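# Bin picking bench, tips so far

Quick notes before I forget them. September runs, flow rack setup, Fonidier picker software. Mostly things that cost us time.

- Wipe the steel beams before a run. Smudges plus overhead light = false edges. Dry cloth is fine, skip the polish, it makes the glare worse.
- Blue bins on blue bins confuse the segmenter. Train on empty ones too. We had 807 shots of full bins and hardly any empties, dumb.
- Long flat packs: let them lean. We tried forcing them flat in the training set and the model then missed every tilted one.
- Clear bags get their own class. Dont lump with "background".

Fixed camera beat the wrist camera for finding the right bin. Same rack, same items, 1000 tries each: 75 wrong-bin calls on fixed, 445 on wrist. Bigger gap than I expected. Wrist still better for the last few inches so keep both if you can. 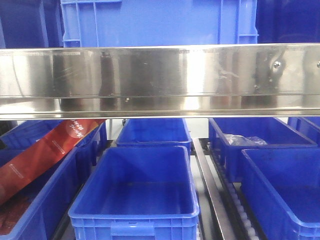

Depth drops out on the shiny stuff, so mask the beam by hand once and save the mask. Takes five minutes. Redo it if anybody bumps the camera mount (they will).

Lane dividers: mark them as no-go, with a bit of margin. Rollers too. Bettencourt method says use one big box for the whole lane, didn't work for us, the picks near the rail all got rejected.

Log the misses, not just the score. Keep the picture with each one. Sort by bin position first, then by item, you'll see teh pattern faster.

Still to try: dimmer light on the upper level, matte tape on the lip.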